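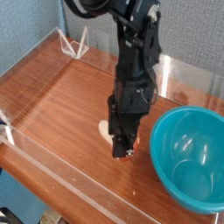
Diarmuid Moriarty thinks I'm a snob. He wrote in after my last column to say that a band is allowed to make the same record twice if people liked it the first time, and that I should try standing in a merch line before I complain again about the new Flimness album.

Fair enough, Diarmuid. I have stood in the merch line. I bought the hat.

But I want to keep complaining, if it's all the same to you, and my complaint isn't really with Flimness, who have written at least two songs I'd like played at my funeral. It's with the album announcement. Sometime in the last few years the announcement became longer than the album. First there is the teaser, which is a date on a black background. Then comes the cover, then the track list, then the video of the band looking at the track list. By the time the record shows up in July I feel I've already owned it, lent it to my cousin and never gotten it back.

And every one of these announcements says the same thing. The new songs are the most honest the band has ever written. I've been following Flimness for four albums, and each was more honest than the one before, which makes me wonder what on earth they were hiding on the debut. 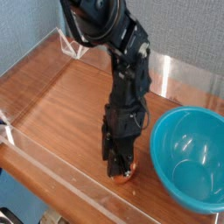

The deluxe problem

Suppose you pay for the album on the day it comes out, like a sucker. Eight weeks later there is a deluxe edition. It has the songs you bought, plus two you didn't, plus an acoustic version of the single, in which the singer sits closer to the microphone and everybody agrees to be sad.

I don't mind an acoustic version. What I mind is finding out that the best song from the whole session, a slow one called "Zostport," was left off the regular album and saved as bait. Somebody in an office heard that song, recognized that it was lovely, and put it in a drawer until the fall.

My old church choir director would have called that hiding your light under a bushel, and then she'd have made the altos do it again from the top. We had one piano and a photocopier. If we learned a good song, people heard it that week whether they cared to or not.

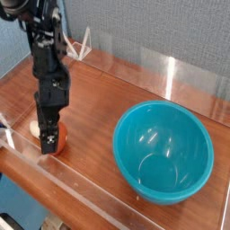
I bring up the choir because I went to see Flimness at the Trokov theater this spring, and for most of the night it was the best kind of church. The lights went down, the man next to me was crying before the second verse, and 3,276 people sang a harmony part that was never on the record. Then the singer thanked us and told us to pre-order.

We'd all pre-ordered. I'm sure of it. Look at us, we were wearing the hats.

So yes, Diarmuid, I'll buy the deluxe one too. I'd just like them to try it the other way around once. Put out the songs some morning with no warning, all of them, the good slow one included, and let us find out for ourselves how honest they are. They can send me the black background with the date on it afterward, and I'll hang it in the hall.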